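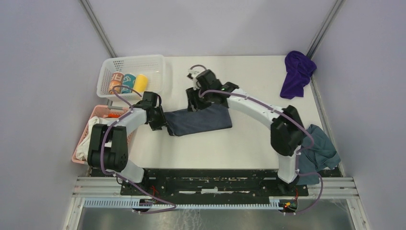 Folding Kitchen Cloths and Keeping Them in Baskets
by Nest Kemeys

Last February I spent a whole evening emptying the cupboard beside my stove, and what I learned from it is that I owned a great many dish cloths and could never lay my hands on a decent one. They were all in there, mind you, wadded up behind the soup and under the baking tins, and I had been buying new ones whenever I was near the housewares aisle at Malabanan because I believed I had run out. So I sat down on the kitchen floor with the lot of them in my lap and worked out a way of folding and storing them that I have kept up ever since, and several of you have written in to ask for it. It's a simple thing and I hope you'll forgive me for going into it at some length.

What you'll need

Your clean, dry cloths
2 plastic mesh baskets, in different colors if you can get them
A clear stretch of table or counter
A cup of tea (optional, but I wouldn't start without it)

I like mesh baskets for this, the plain plastic kind you find for very little money. You can see what's in them from the side, crumbs fall through the bottom, and when they get sticky you can rinse them in the sink. Solid bins look smarter on a shelf, I grant you, and my sister won't hear a word against hers, but I find that things go into a solid bin and are not seen again until spring.

Different colors are a help because everyone in the house can remember "white one, pink one" far better than they can remember "left one, right one." I tried paper labels first. They lasted until the first damp hand.

Before you fold: sort

Tip everything out onto the table and make your piles. Mine are the good cloths (for dishes and glasses), the everyday cloths (for hands and counters), and the ones that have had their day. That third pile can be hard to face. I had a yellow one from my first apartment that was more hole than cloth, and I moved it back and forth between piles for longer than I'd like to say before it went off to be a shoe rag.

Make sure each cloth is fully dry. Even a slightly damp one will turn musty inside a fold, and then it shares the smell with its neighbors. If you aren't sure, hold it against your cheek. Your cheek will notice damp that your fingers miss.

Folding a cloth into a rectangle

This fold suits an ordinary square or oblong kitchen cloth. Tea towels take one extra turn, which I'll come to.

1. Lay the cloth flat with the nicer side down. Smooth it from the middle outward with the flat of your hand. If it has come out of the dryer all twisted, pick it up by two corners and give it a good snap first — it does most of the work that an iron would.

2. Bring the bottom edge up to meet the top edge. Take hold of both bottom corners together, one in each hand, and keep a little tension between them as you lift. If you move one corner at a time the middle sags and you end up with a sort of slanted bundle, and then you have to go back and fuss with it.

3. Run your hand along the fold. You want it to lie down, but there's no call to press a crease into it.

4. Bring the left side over to the right side, again holding both corners. You should now have a neat smaller rectangle, or a square if that's what you started with.

5. Fold once more if your basket is small. I stop at step 4 for thin cloths and go on to step 5 for the big soft Jorneo ones, since they flop about otherwise.

For a tea towel, fold it in half the long way, then in half again the short way, and then in thirds. The thirds make it hold together and stand up on its edge.

Don't worry about perfect corners. Kitchen cloths stretch, and older ones are hardly ever square any longer. If the edges won't meet, tuck the uneven side underneath and carry on. I have a dark blue one that has never once come out even, and it dries glasses beautifully.

Filling the baskets

Stand the good cloths on edge in the first basket, folded side up, like cards in a recipe box. You can pull one out without disturbing the rest, and you can tell at a glance when it's time to do a wash. Leave enough room to slide your hand in. A basket packed tight looks wonderful for a day and then gets pulled apart on Thursday morning when somebody has spilled the orange juice.

The everyday cloths can go into the second basket any way you please. I used to fold these too, and it was a waste of a good quarter hour, as they come out again so quickly. Drop them in loosely and let a corner hang over the rim if it wants to.

What about the cans?

Cans were the other half of my trouble, as they had been living on top of the cloths. If you have a third mesh basket to spare, try laying your cans in it on their sides, with the printed labels facing up. They can't topple, you can read what you've got, and the whole basket lifts down from the shelf in one go. Keep to a single layer. A basket of cans gets heavy very fast, and the plastic handles on the cheaper ones will only put up with so much.

It's a comfort to have a few colors in there too, I find. On a gray evening a row of bright cans looks a good deal like supper already.

I keep the can basket on the lowest shelf and the cloths above it, so that a leaky can (it does happen) won't reach the clean laundry. Wipe each can before it goes in, especially around the rims where the dust collects.

Keeping it going

Fold the cloths as they come out of the dryer, while they're still easy to smooth. If that isn't possible, leave them draped over a chair back overnight and do them with your coffee. A heap left in the laundry hamper for a week will need snapping out all over again.

When you put fresh cloths away, slide them in at the back of the basket and take from the front, so the same few don't get all the wear. And once in a while, perhaps when the seasons turn, take both baskets down, give them a wash in warm soapy water, and let them dry upside down on the rack before anything goes back in.

If your cloths are an odd shape, or you've got round ones like my neighbor's crocheted set, fold them in half and then in half again and lay them flat in a stack. They won't stand up for anybody.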